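Sechs Meter Seil und kein Mitleid

Eigentlich wollte ich nur zuschauen. Das sage ich gleich zu Beginn, weil mir im Ruderclub Erkik bis heute niemand glaubt, dass ich mit Notizblock und in Straßenschuhen gekommen bin. Eine halbe Stunde später saß ich in geliehenen Shorts auf dem Ergometer, und hinter mir stand Henrike Ruppert und sagte: »Rücken lang. Länger. Das ist nicht lang.«

Henrike trainiert hier die Masters, also alle, die alt genug sind, um es besser zu wissen. Früher ist sie selbst im Achter gefahren, auf Platz sieben, und von dort hat sie wohl die Angewohnheit mitgebracht, allen auf den Rücken zu schauen. Sie merkt sich keine Vornamen, bevor jemand nicht drei Wochen dabei ist. Bis dahin heißt man nach seinem Fehler. Ich war »die Schulter«. Neben mir saßen »Früh auf« und »Linkes Knie«, zwei sehr nette Leute, die im echten Leben ein Steuerbüro führen und Fagott unterrichten (in welcher Zuordnung, habe ich vergessen).

Der Winter gehört in Erkik dem Kraftraum. Das Wasser ist zu kalt, die Stege sind glatt, also wird gezogen, gestemmt und gejammert. Das Seil hängt ganz hinten, sechs Meter, dick wie mein Handgelenk, und wer zu spät kommt, klettert. Thérèse Gagnon kommt nie zu spät und klettert trotzdem, einfach so, zum Aufwärmen! Sie ist vor Jahren aus Québec hergezogen und spricht über das Rudern wie andere über einen Hund, der nicht hört: streng, aber man spürt die Liebe.

»Die Leute denken, man rudert mit den Armen«, hat sie mir erklärt, während ich keuchte und meine Arme bedauerte. »Die Arme sind bloß Haken. Du hängst dich dran und drückst mit den Beinen.« Ich habe genickt. Begriffen habe ich es erst im März, auf dem Wasser, für genau vier Schläge. Dann war es wieder weg.
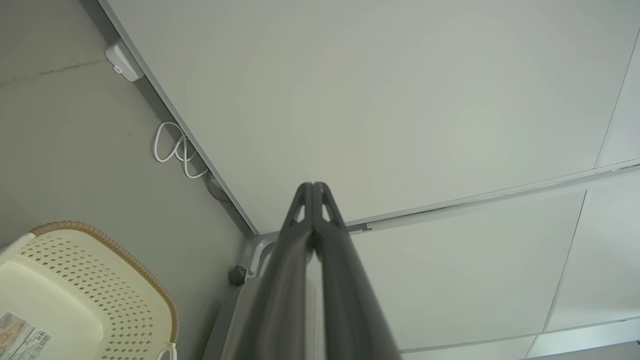

Die Sache mit Brorham

Jedes Jahr im August fährt der Club nach Brorham zur Langstrecke. 242 Boote waren beim letzten Mal gemeldet, 235 kamen ins Ziel, und eines von denen, die nicht ankamen, war unseres. Ich saß da noch nicht drin, ich stand am Ufer und hielt die Trinkflaschen. Aber die Geschichte kenne ich inzwischen in fünf Fassungen.

In der Fassung von Hermenegildo Sandoval, unserem Schlagmann, hat sich der Rollsitz verabschiedet. In der Fassung von Araceli Bañuelos, die gesteuert hat, hat sich vor allem Hermenegildo verabschiedet, nämlich von jedem vernünftigen Tempo, und zwar schon auf den ersten 400 Metern. »Er ist losgefahren, als stünde das Ziel hinter der Brücke«, sagt sie. »Hinter der Brücke stand aber nur eine Boje.« Die haben sie dann auch getroffen.

Die beiden fahren weiterhin zusammen. Ich habe Araceli gefragt, wie das geht, und sie hat mich angeschaut, als hätte ich nach dem Wetter auf dem Mond gefragt. Im Boot wird nicht diskutiert, auf dem Parkplatz dafür ausgiebig. Manchmal stehen sie abends um halb zehn noch zwischen den Autos und zeigen sich gegenseitig mit den Händen, wie das Blatt hätte eintauchen sollen.

Leise ist schwerer als schnell

Im Frühjahr hat Henrike dann das Training umgestellt. Weniger Sprints, dafür lange Strecken nach Gumerwood und zurück, mit niedriger Schlagzahl, und geredet wird erst beim Wenden. Mir lag das überhaupt nicht — ich rede gern —, und Hermenegildo hat es fast körperlich wehgetan. Ezequiel Huerta dagegen, der auf der Zwei sitzt und ohnehin selten spricht, ist richtig aufgeblüht. Er hört, ob ein Boot läuft. Er sagt, es gluckst dann anders unter dem Rumpf, heller. Ich habe wochenlang gelauscht und nur mein eigenes Schnaufen gehört.

Und dann kam doch so ein Morgen, kurz nach sechs, Nebel auf dem Wasser, und unter uns gluckste es. Ich wollte sofort etwas sagen. Von hinten kam nur: »Schulter.«

Ich werde in diesem Jahr in Brorham mitfahren, auf der Drei, falls sich keiner mehr erholt, der besser ist. Geliehene Shorts brauche ich keine mehr. Henrike hat mir vorige Woche die Bootseinteilung in die Hand gedrückt, und auf Platz drei stand mein Vorname, falsch geschrieben. Ich habe den Zettel an den Kühlschrank gehängt.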